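Supper Club at Kushnir House, February minutes

I'm doing the minutes this time, so you're getting them my way (sorry, Jozefína, I know yours have headings). We started at 6 and there was a good crowd, plus one dog.

Last month's minutes: fine with everyone. Svyatoslav Boiko wanted it written down that his soup was borscht and that I'd called it "the red one." Corrected!

The spring supper. This ate up most of the evening. We went back and forth between doing a potluck again and cooking one menu together, and the single menu won easily once people remembered last year's five potato salads. We're going with dumplings, two fillings, one pork and chive and one cabbage and mushroom, with a big cucumber salad and rice. Jozefína Sýkora will write out the dough recipe and send it around before we shop. She wants hot water dough for the steamed ones and I'm not going to argue with her, I've had hers.

Steaming or frying? Oh boy. Svyatoslav is for frying, all the way. I said the smell gets into the curtains for a month, and the house only has the one window that opens. We settled on steaming the cabbage ones and frying a small batch of the pork, with the back door propped. Line the baskets with cabbage leaves or parchment, please. Last time we greased them and still lost half the bottoms.

Tickets. We'll cap it at 30 people, and tickets stay at $8, kids free if they sit on a lap. I'd have gone to ten dollars myself, but the vote was the vote. Onik Bakery has offered us day-old rolls at no charge and we said yes please, even though rolls with dumplings is a little odd. They'll get toasted for the salad or go home with people.

Music. Pareo, the accordion duo from the fall supper, would love to come back. Everybody liked them, a few people found them loud, so they'll be over by the coat rack this time.

Folding session. We need hands the afternoon before, from 2 until we're done. I'm guessing around 19 dozen dumplings, which sounds like a lot until you've watched this group eat. Beginners very welcome, ugly dumplings taste the same. Bring an apron and a rolling pin if you have a small one.

Other stuff. The Druseo mugs are back from the school, minus a couple of handles. The freezer needs defrosting before we fill it, and I said I'd do it. Someone left a green scarf on the piano, it's in the drawer with the tea towels.

We wrapped up a bit before 8. Next meeting is same time, same room, and Svyatoslav is bringing dessert. I still need two people for the dishes, so call me or catch me on the stairs.
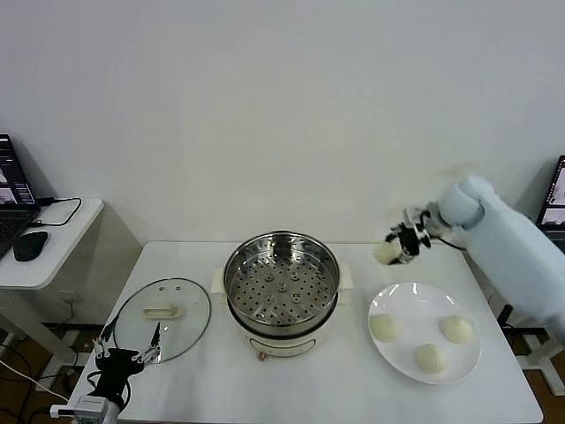
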